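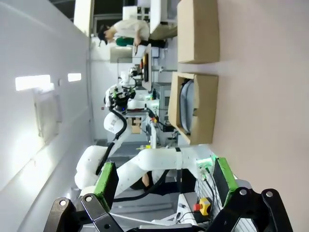

# When the gripper let go too early (and the stop button didn't help)

Project report, Pralora two-arm cell
21 March 2021

So my project was supposed to be a nice simple one. Two white arms, a table, open cardboard boxes, and soft objects that have to go from one box into the other. I got the job of making the fingers hold on to things properly. I ended up spending most of the term on a fault I had caused myself, and this report is mostly the story of that.

## What I was working with

Each arm has a two-finger gripper. On the one I did most of my work on, the fingers are black metal linkages and the inner faces of the pads are bright green. The green stuff is grippy and I like it a lot! The emergency stop is a little red-and-yellow button on a grey base, and during my runs it sat down by the fingers with the cables. Remember the cables, they come back later.

The software is in two parts. Esari does the motion planning for both arms, and Rengifo is the small program (mine, sadly) that tells the gripper how far to close and when to open again. The two talk over a message queue.

## The first sign of trouble

Back in December everything looked great. I did 100 pick-and-place cycles with a soft bag and only dropped it 2 times. I wrote "gripper done" in my notebook and underlined it.

Then we started running both arms together, and the gripper began opening in the middle of a move. It didn't happen every time. It would pick the bag up, swing toward the other box, and just let go halfway over the table. The first few times I blamed the bag. I even cleaned the green pads with alcohol, which made no difference at all, though they did look nicer.

## The actual scary part

On cycle 114 of a longer run the gripper opened early again, and this time the arm kept going down toward the box with its fingers spread wide. One finger caught the edge of a flap and started pushing the box across the table toward the other arm. I went for the stop button. My hand landed on a cable first, and I had to feel my way over to the button. It can't have been more than a second or so, but it felt awful.

I pressed it, the arms stopped, and then the gripper *closed*. On its own, with the arms stopped. My fingers weren't near it (good) but I had been about to reach in and pull the box out (very not good).

So that made three separate problems:

- the gripper opening when it shouldn't
- the stop button being awkward to reach
- the gripper still moving after a stop

## Finding the cause

I turned on logging for everything and went through 527 lines from that run with a highlighter. It took a whole evening and a lot of crackers.

The early opening was my own bug. Rengifo only checked that a message said "open", and never looked at which arm the message was meant for. When the second arm finished its own place and Esari sent it an open command, my gripper heard that and opened too. With one arm running there was no second message to hear, so my lovely December results were never going to catch it.

The closing after the stop took longer. The button cuts the drives on the arms, but the grippers get their power from a separate Coretti supply that isn't on the stop circuit. My code had a retry in it: if the grip looked lost, close again. So the arms froze, Rengifo noticed it wasn't holding anything, and it helpfully tried to grab. I had been pretty proud of that retry.

## What I changed

1. Every gripper message now carries an arm name, and Rengifo throws away anything that isn't for it.
2. The retry is gone. If the grip is lost, the cycle stops and waits for a person.
3. The stop signal now goes to Rengifo as well, which drops all waiting commands.
4. We agreed on a new place for the button, out by the operator's side of the table with no cables across the way.

Number 3 is a software fix for a safety problem and I know that isn't good enough. The gripper supply really needs to be wired into the stop circuit. I've drawn up the wiring change, but I'm not allowed to do that work myself, so it's waiting. Until then our rule is that the gripper supply gets switched off at the wall before any hand goes near the fingers, even for a dropped bag.

## Still open

I haven't repeated the long run with both arms yet. I also want a test that sends wrong messages on purpose, because I only ever tested the ones I expected to get. The box needs holding down somehow too. Tape works, but it leaves gunk on the tabletop and I'm the one who has to scrub it off.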